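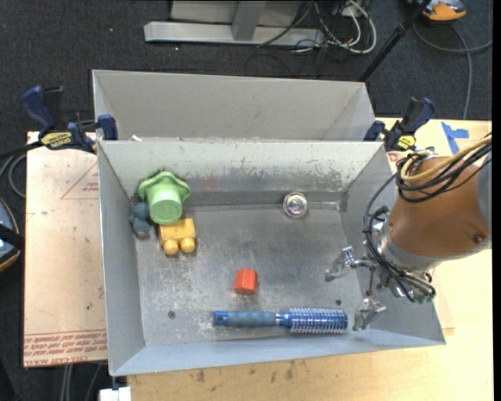

Small Goods Sorting Bins, Kivomdale

The bins at Kivomdale are open gray metal with sloping walls, set long side to long side with the rims meeting. They came second-hand from Skadier in November and were not repainted. Page updated 13 Aug 2019. Notes on the contents and the bins follow, listed by item. Catalog numbers are kept in the Plurby sheet, which now runs to 2108 entries.

Blue round hairbrush
Lying along the front edge of the floor, handle to the left. Cylindrical barrel with rows of pale bristles, silver and blue neck, bright blue end cap. Filed under personal care, long items. Round brushes roll on a flat table and are easier to keep in a bin.

Light green toy
Back left corner. Shaped like a hat or a cup, with a wavy, flared rim at one end and a flat round end at the other. Filed under toys, hollow. The sheet has no better name for it.

Dark teal-blue toy
Against the left wall, beside the green one. Rounded lobes. Filed under toys, irregular.

Yellow building block
Two round studs on the near side. Filed under toys, blocks. Blocks of any make share one code, and size is entered in the notes column.

Red-orange block
Left of the middle, toward the front. Small, with angular faces. Same code as the yellow block, with "no studs" to be entered only after all sides have been checked.

Clear round object
Toward the back right. Concentric rings and a faint pinkish-purple center. Filed under clear, unsorted. Clear items are hard to pick out against bare metal and should be looked for a second time before a bin is signed off.

Floor and walls
Scuffed floor with small dark round holes, one at the front left and one near the bristled end of the brush. The back wall carries most of the wear: pale scratches, chipped patches and a darker shiny band low down. The left wall is smoother. Wear is logged once a year and does not take a bin out of use unless an edge is sharp.

Rear bin
Same gray metal. A small white scrap sits where the two rims meet, toward the left. Scraps go in the waste tub and get no catalog number.

Handling
Load limit is 16 kg per bin, spread over the floor. The table under the bins is a Kälin, 900 mm high, with 3 mm rubber pads under the feet. Wipe down with a dry cloth. No solvent on the chipped areas.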